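Bring Back the Kitchen Table

4 min read

Last updated February 2021

I want to make a case for the table. One table, the big one, the one everybody in the house used for everything. We got rid of it. Somewhere between the breakfast bar and the couch tray we decided we didn't need it, and then January came and half my street was doing school and payroll off an ironing board.

My position, up front: every home should have one large flat ugly surface that belongs to no one. Not for show. No runner down the middle, no bowl of fake lemons.

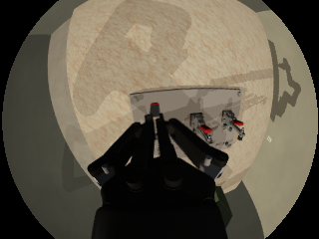
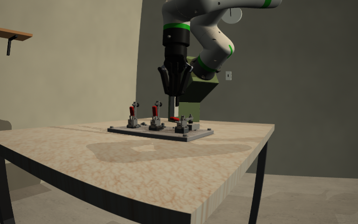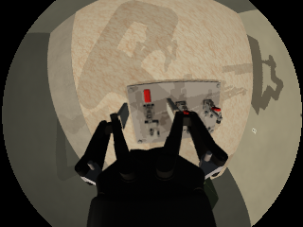
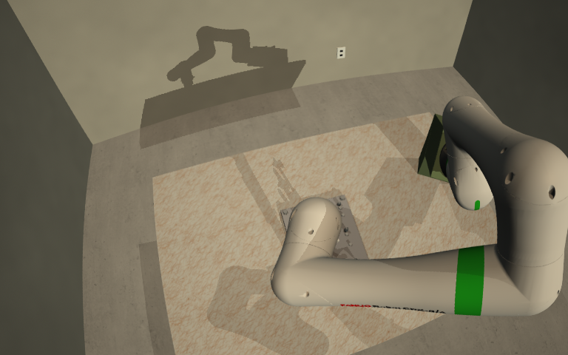
A tabletop, four times over.

My grandmother's was from 1914. Or that's what was penciled underneath, and I spent enough time under there to know the handwriting by heart. Burn mark at one end. A leaf that never sat level so your peas rolled. Homework, taxes, haircuts, the sewing machine, a dead radio in pieces for most of one winter. You cleared it for supper and then you put it all back. Clearing it was the fight of the day and I think the fight was good for us.

We don't have that fight now. Everyone eats in a different room, or stands. My neighbor Duygu Gökçe has a lovely kitchen, new, expensive, and an island with a sink in it. Try doing a jigsaw on an island with a sink in it. Her kids do algebra on the stairs. She told me she'd swap the whole island for her mother's old table and I beleive her.

The furniture people don't help. I went looking last month. The Prito catalog has 109 tables. I went through the lot one night when I couldn't sleep. Coffee tables, console tables, nesting tables, a thing called a perch. Five that would seat six grown adults with elbows. Five! Kendine is worse, they've got a fold-down shelf they call a family table and it's 30 inches wide. Thirty. That's a family of one and a cat.

And yes, I know. Small apartments. Siamak Tabrizi wrote to me after my last piece on this and said, fairly, that he lives in two rooms and a table would be one of them. His words: "I would have to sleep on it." Okay. But his building has a ground floor lounge with nine armchairs in it that face a wall. Armchairs nobody sits in. Take out four, put in a table. The people upstairs would come down with their sewing and their forms and their kids. I'd put money on it.

Because a table does a thing a chair can't. You sit in a chair and you're done, you're sitting. You sit at a table and somebody sits across from you. Doesn't matter if you talk. Temitope Ezeani, who I used to share an office with, graded papers every night across from her father while he did his crosswords, years of it, hardly a word. She says it's the most time she ever spent with him. You don't get that from two people on one couch looking the same direction at a TV.

Next complaint, desks. Somebody always says get a desk. A desk is fine. A desk faces a wall and has your name on it and when you leave it messy it stays messy, so you stop using it and go sit on the bed. I have owned four desks. All of them became shelves. The table gets cleared every day whether you like it or not - dinner's coming - and the clearing is why it works.

Cost. People think a real table costs a fortune. The new ones do. I saw one at Ibarra with a price on it like a used car, and the guy wanted to talk to me about the story of the tree. I don't need the story of the tree. The used ones are practically free since no one can get them up the stairs. I paid $110 for mine from a retired couple two towns over and it took three of us and a borrowed truck, and we took the door off the hinges, and then the door wouldnt go back on. Still sticks. Worth it.

Don't refinish it. That's my other rule. Chaimae Ghoneim refinished hers, beautiful job, took her weeks, and now it's coasters and placemats and "careful honey" at every meal. She made it too nice to use. A table you're scared of is a display case. Leave the rings on. Leave the marker. Mine has somebody else's long division pressed into the top, you can feel it with a fingertip, and they got it wrong.

I don't think a table fixes a family. Plenty of miserable dinners at my grandmother's, a couple of slammed forks, one uncle who left before pie and didn't come back til Easter. But he had somewhere to leave from and a place to come back to, and it was his same chair.

So, builders, whoever is drawing up the next round of condos with the wine fridge and the nook. Skip the nook. Leave a blank rectangle of floor big enough for eight people and don't put anything in it. Put a light over it, a decent one, and an outlet. We'll bring the table.

And if you've already got one and it's under a pile of mail, go move the mail. Mine took most of an evening. Found two library books and my passport.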